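Report on the visit to the Skinner household goods works, Skadorbridge, March 2020

Members of the Riditville home economics group were received at the works for an open day lasting 2 hours. The site employs 392 people and supplies small kitchen goods to shops across the county.

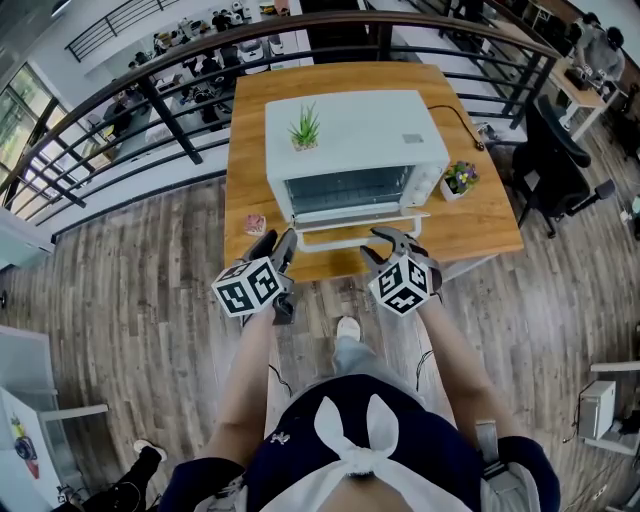

The morning talk dealt with kitchen layout in small homes. Guests were advised to plan the worktop before buying cupboards. A white toaster oven on a wooden table takes up a fair amount of surface, and its door needs clear space in front.

The group then heard about storage and lighting – both subjects of the October course.
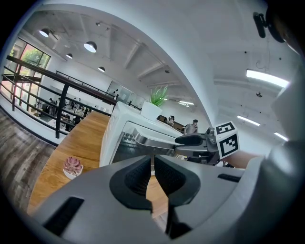
Care of surfaces was the next topic, presented by Skindament, which makes oils and waxes. Two thin coats were preferred to one thick coat. A wooden counter should be wiped along the grain and oiled again when it looks dull.

Questions followed, mainly on cost. Over 80 guests attended during the day.
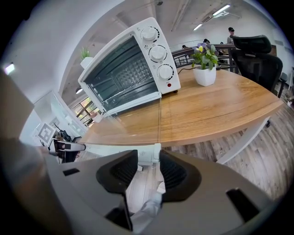
Prices for oils and waxes will be sent to members with the next newsletter, together with the form for the October course.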